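Folding and laundry help wanted - Trerngate

I run the linen and clothing room at Jernevo and I need another pair of hands! It's mostly folding: dark cloth, shirts, denim, whatever comes up in the baskets. You'll get your own table and I'll show you how we stack things. If you're the kind of person who likes getting a crease out of a big piece of fabric, we'll get along fine.

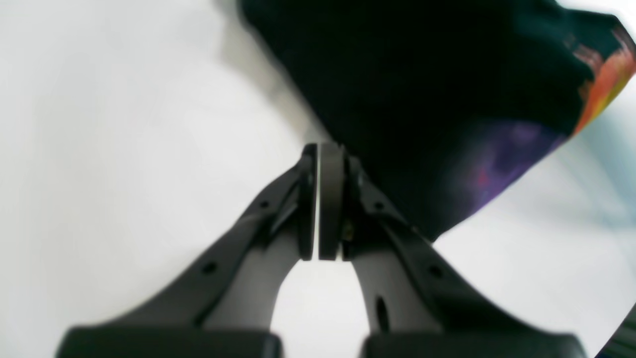
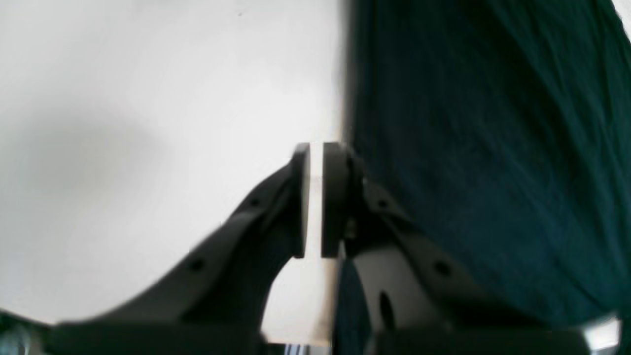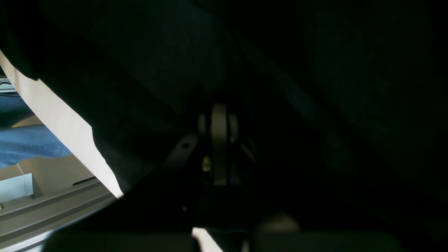 Dark cloth, with some blue denim at the left.

Hours and how to apply

Shifts are 3 hours, mornings or afternoons - tell me which you like better. No experience needed. Drop a note at the Bidbridge desk, room 303, by 21st February, and put "folding" on it so it gets to me.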